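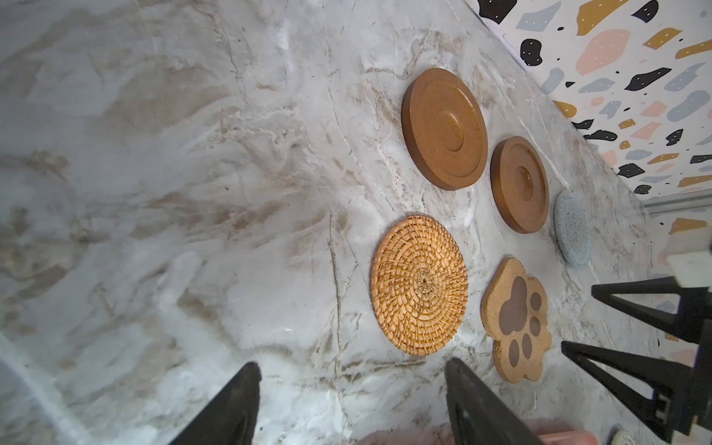

I have been a coaster person for as long as I've had a table worth protecting, and probably a little before that. My mother kept hers in a kitchen drawer and brought them out for company, and I think I've spent my whole adult life rebelling against that drawer. I like mine out in the open where a hand can find one without asking! They get picked up and fiddled with while people talk, and I enjoy that almost as much as I enjoy not having rings on things. You'll see the woven rattan one sitting by the cork paw, which is my favorite pairing of the bunch - the coil of the rattan starts at a tiny knot in the center and just keeps going around, and next to all that neatness the paw looks so cheerful. The two brown ones with the raised rims are the grown-ups of the family. I've never owned a matching set of anything and I don't plan to start in June, when the next house sale season gets going around here.

This page is a little gallery of what we put our cups on, plus a few of the cups. I meant to put it up months ago, but then the page with the teapots took over my life (thank you for all the kind notes about the teapots, I have read every one). A couple of readers wrote in asking what sort of coaster they should buy, and I'm afraid I'm the wrong person to ask for a short answer. I love cork for everyday mugs. It's light and quiet when you set something down, and if you drop it, well, it's cork. Rattan is lovely under a warm cup in the afternoon but it does hang on to crumbs, so I take mine to the back step and give it a good tap now and then. Wood is handsome and wants a bit of oil when it starts to look thirsty.

I used to keep a stack of the plain Vusley paper ones for parties, the kind that come 100 to a sleeve, and they were perfectly fine until somebody set down an iced tea. After the first glass they curl up like old leaves. I still have half a sleeve in the pantry and I use them under wobbly table legs.

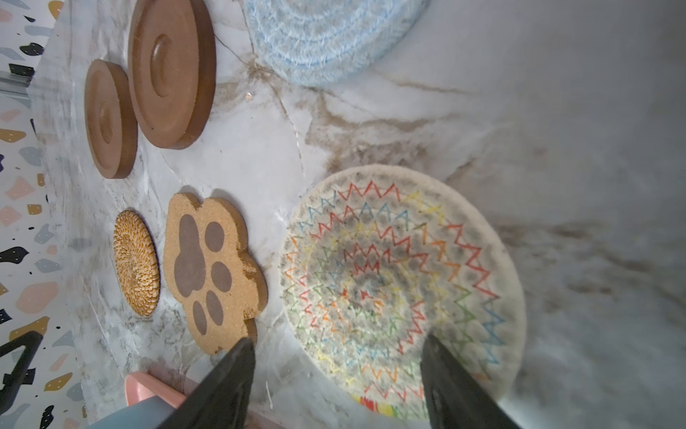
*Woven mat, cork, rattan and brown wood, all out on the marble together. The zigzag stitching goes from red through to blue.*

Big woven mats like that one are worth having even if you think you only need coasters. I use mine under a teapot or a serving bowl, and once, in a hurry, under a whole casserole. They do pick up marks over the years, and I've made my peace with it. For a cotton rope mat I run a bowl of lukewarm water with a small squirt of dish soap, press the mat down flat with my palms, and let it sit while I do something else. Then I rinse it, roll it up in a towel to get the worst of the water out, and dry it flat on a rack. Please don't hang it over a rail like a dishcloth. I did that with my first one, a wedding present, and it dried in the shape of a taco and stayed that way until we moved.

Colored thread can be a bit of a gamble the first time, so I test a corner with a damp white rag before I commit to the whole bath. Mine have all held up so far.

The mugs were always going to sneak in here too. I've collected them for 11 years without meaning to, mostly one at a time, and I like soft colors that get along with each other on a shelf. My rule is that if I haven't reached for a mug all winter it goes in the giveaway box, and my other rule is that I'm allowed to go back and take one out of the box.

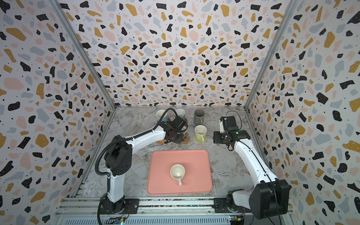
**Do you need a coaster under a mug if it's already on a tray?**

I'd say it's up to you, but I skip it when the tray is only going from the kitchen to the couch. If the tray lives on the table and cups sit on it all day, a thin cork coaster keeps them from sliding and saves the finish on the tray.

I still owe you the stone coasters, which I promised last time and then forgot all about. There are a few I found at the Fomus shop before it moved across town, and one very heavy square one that came from a neighbor's porch sale for 50 cents and has been chipped since the day I carried it home. They'll go up on their own page as soon as I've cleaned them - and if you have a good trick for getting old tea stains out of unsealed stone, I would love to hear it.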